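Household tips for the gripper project
Goltham Student Robotics Club
Page updated 5/8/25

These are notes for club members and families doing the summer part of the Stelard project at home. The rules of the competition are in the Stelard handbook and I won't repeat them. This page covers the household side: what to put on the cloth, how to keep it from rolling off, how to keep the pads clean and what to do with the fruit afterwards. Most of it comes from the sessions at Istden Hall and from what families have sent in.

Members use the hand-held grippers. You work the fingers yourself and the camera on the tool takes in what you do. The recordings go towards the sorting task, which is to pick up a piece, carry it to the box and put it down inside.

Choosing a surface

Any flat surface at a comfortable height will do. Kitchen tables are the usual choice. A low coffee table is hard on the back after a few runs, and the floor is worse.

Put a cloth down. Bare varnish and glass let round things roll, and glass throws light back into the camera. A cotton or wipe-clean cloth with a bit of grip in it is best. Thin shiny polyester slides about under your hand and rucks up when the fingers touch it.

A cloth with a printed grid is worth having if there is one in the cupboard. You can put a piece back in the same square between runs without measuring anything. Plain cloths are fine too. Avoid anything with pictures of fruit on it, as we had a lemon-print cloth at Istden Hall in the spring and the sorting program kept trying to make sense of it.

Iron the cloth or at least pull it flat. If it won't stay put, use tablecloth clips on the far side, or a strip of non-slip drawer liner underneath. Lins in Goltham sells the liner off the roll and will cut a short length.

Choosing a box

A shoebox lid or a shallow gift box is the right sort of thing. You want low walls so the fingers can come over the top and let go near the bottom. With a deep box the fruit gets dropped, and a dropped tomato splits sooner or later.

A pale inside helps you see what has gone in. If the only box you have is dark inside, cut a sheet of white paper to fit and hold it down with a loop of tape in each corner.

Cardboard corners go first. A torn corner can be left alone if the wall still stands up. If it has started to lean, run parcel tape round the outside and smooth it down with the back of a spoon. Don't tape the inside, as the shine shows and the sticky edge catches on the pads.

If a light box moves when you touch it, put a few coins or a flat tin lid underneath it, or use a small piece of the drawer liner. Please don't fill the box with something heavy.

Choosing the pieces

The handbook asks for a mixture of sizes. Fruit and salad things are cheap, easy to replace and can mostly be eaten later, so that is what we use.

Good choices:

Mandarins and other small citrus. The skin takes a squeeze well and they are easy to hold.
Limes. Firm, and they come in different shades if you leave one on the windowsill.
Tomatoes, both large green ones and cherry tomatoes. Pick firm ones. A green tomato will put up with a lot of handling, a ripe one won't.
Short lengths of branch. Cut them to the length of a thumb and leave the bark on.

Less good choices are grapes, which are too small and burst, and soft plums, which burst and stain. Bananas are the wrong shape for the box. Onions shed skin all over the cloth and you end up brushing it off between every run.

Spread the pieces out in front of the box and leave enough room between them for the fingers to come down either side. Beginners tend to crowd everything into the middle. Start with plenty of space, then move things closer together once you can pick up without nudging the neighbours.

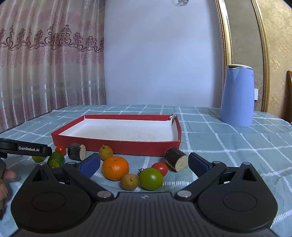 Krishnamoorthy Nambiar wrote in to say that the wood is the part people skimp on, and that they shouldn't. He says members who practise only on fruit get used to squeezing gently at whatever angle they happen to arrive, and then a piece of branch turns in the fingers because the grip was across the wrong way. He starts every session with wood only and brings the fruit out for the second half. He also says to saw the ends square and rub them over with medium sandpaper, because a splinter in the pad is a nuisance to get out.

I have tried it his way since and I agree about the sanding. I still let the younger members start with a mandarin, as it is the easiest thing to pick up and they like to get something in the box early on.

Preparing the wood

Fallen twigs and prunings are all you need. Apple, hazel and ash prunings have all done well. Leave them somewhere dry for a week or so before cutting. Fresh green wood weeps a little and leaves marks on a pale cloth.

Cut with a small fine-toothed saw and hold the branch in a vice or a bench hook. An adult should do the sawing for younger members. Don't use secateurs for this, as they crush the end and the bark lifts.

Brush the bark with an old washing-up brush, dry, over the sink or outdoors. Loose flakes will come off on the first run if you don't. If the bark is peeling away in sheets, throw that piece out and cut another.

To get rid of insects, put the cut pieces in a freezer bag and leave them in the freezer overnight. Let them come back to room temperature before you put them on the cloth.

Keeping the pads clean

The pads on the fingers pick up dust, bark, citrus oil and tomato juice, and once they have a film on them everything slips. Wipe them before you start and again at the end.

Use a cloth wrung out in warm water with a drop of washing-up liquid, then a second cloth with plain water, then dry them with kitchen paper. Get into the texture with a soft toothbrush if you need to. Keep water away from the body of the tool and from the hinges. Never hold the gripper under a tap.

Don't use white spirit, nail varnish remover or bleach on the pads. Don't use furniture polish on anything that will touch them either. One family polished the table, laid the cloth over it the same afternoon and couldn't hold a lime for the rest of the day.

If tomato seeds get into a hinge, let them dry and then pick them out with a wooden cocktail stick.

Setting out and putting back

Wash the fruit and dry it properly. Water on the skin makes it slide, and the marks on the cloth confuse things in the recording. A tea towel is better than kitchen paper for this as it doesn't leave bits.

Leave the stalks on tomatoes where they have them. They help you tell which way up a piece is, and the handbook likes things to look as they do in a kitchen. The exception is a long stalk that catches on its neighbour, which you can trim.

Round pieces that wander can be settled by turning them until you find the flat spot. Nearly every tomato has one. A lime will usually sit if you put it down on its side.

Change the layout every 5 runs. Move pieces from left to right, turn the wood so that the cut ends face a different way, and put small things next to large ones. Keep the box where it is until the layout has been changed 4 times, then move that as well.

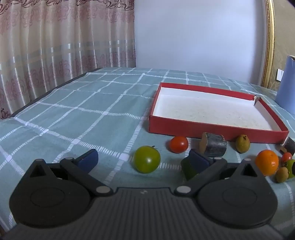

When you close the fingers, come down straight and stop before you squeeze. Look at both pads. If one is touching and the other isn't, shift your wrist across instead of dragging the piece over the cloth. Then close slowly until it stops moving and lift. Most dropped pieces at Istden Hall have come from lifting too early, and a few from gripping too near the top.

Small brown fruit such as longans want a light touch. The shell is brittle and cracks on one side, after which it is no good for the project, though it is still fine to eat once you have peeled it.

Light

Daylight from the side is best. Draw a thin curtain across if the sun is coming straight in, as hard shadows from the fingers fall over the very piece you are trying to pick up. In the evening use the ceiling light and one lamp, and put the lamp on the side away from your working hand.

Mirrors and glass-fronted pictures can stay on the wall. If a lamp shines back at you out of one, move the lamp.

How long to keep going

A run is 6 pieces into the box. The target for August is 100 runs for each pair of members, and it should be spread over the month. Hands get tired before people notice, and the later runs get careless. Swap with your partner when the fruit starts landing on the box wall.

Keep a tally on paper next to you. Write down the run number when something goes wrong, with a word or two such as "dropped lime" or "box moved". It saves a lot of time in September.

Afterwards

Wash the fruit again before it goes back in the bowl. Citrus will do for several sessions. Cherry tomatoes are good for a day or two and should then go into a sauce. Anything split goes in the compost the same day, or you will have fruit flies by the weekend.

Green tomatoes that have been handled a lot make good chutney. Check them over, cut away any bruised parts and use your normal recipe.

Shake the cloth outside and wash it at 40 if it has juice on it. Citrus and tomato marks come out more easily if you dab them with cold water first. Store the wood in a paper bag, as it goes mouldy in plastic.

Spare pads and tally sheets are in the cupboard at Istden Hall, on the shelf under the soldering irons. Sign for the pads in the blue book and bring the old ones back.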